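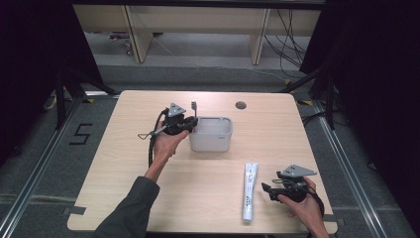 tomdale_tim
Finally got the Under soundtrack on vinyl, all 28 tracks over two discs, and I've had the main theme going round my head since December. It's mostly low strings and one tired piano, and I love it! My singles live in a small white plastic box with rounded corners like that one on the table, but this needs proper shelf space. Anyone else think the diving cue is the best thing Jin have done?

reelnoise99
Nope, sorry. The diving cue is just the Tutomard score slowed down. Nice, but I've heard it.

pennywhistle
Slowed down how? Tutomard is all brass, there's hardly a string on it. Go and listen again (with headphones).

reelnoise99
I did, at 2 in the morning. Same four notes.

tomdale_tim
Four notes is half of all film music, mate. Side three is where it gets good anyway.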